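4.2 What the benches lost and gained

The case for the arms at Dustley was made in hours. The managers' slides promised that stripping old desktop computers would go faster and that staff would be "freed for skilled work". We were unable to find much of the second. Of the 19 people we interviewed, most said their day had been cut into shorter pieces: clear a cable, wait, steady the chassis, wait again. Garnet Hiebert, who had run a bench alone before the change, called it "minding a slow apprentice who never asks".

The throughput figures also deserve a harder look. The site counts a machine as done by the arm even when a person has finished the job by hand. In our logs for April, 51 of 85 cases needed at least one such step, most often at the cable bundles and the drive cages (Figure 3). None of this time appears in the weekly report.

Figure 3. Gripper inside an open desktop case, with an operator's hand at the chassis rail.
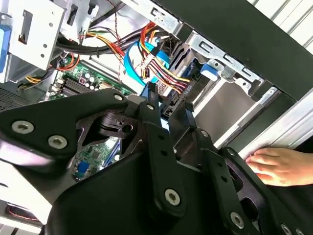 Wages did not change, but the grading of the work did. Two posts were relabelled from technician to attendant, and Rokeya Seneviratne told us she learnt of hers from the rota. Supervisors described the new role as lighter. The people doing it complained of sore necks and of boredom, and several missed deciding for themselves which machine to open next. We do not claim that every site would go this way. Weerakoon, the smaller of our two sites, kept the old grades and let staff switch the arm off, and complaints there were fewer.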